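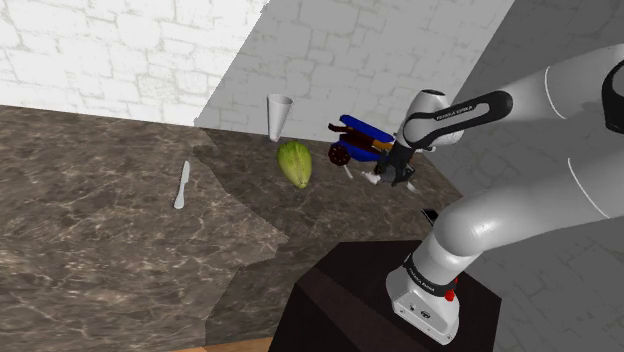
Encimera simulada, con el brazo de Franka Emika, un cuchillo, un melón o similar y un vaso de cono.

Hola, Alfredo: te cuento cómo vamos con lo de recoger la cocina. Este mes hemos lanzado 262 pruebas en simulación y en 168 el brazo dejó la encimera despejada — ¡bastante mejor de lo que yo esperaba! El cuchillo se nos sigue resistiendo, es muy plano. Emanuel quiere cambiar el agarre y necesita 3 semanas más. ¿Fregar platos? Todavía ni lo hemos intentado. En noviembre te enseño algo en Stendia.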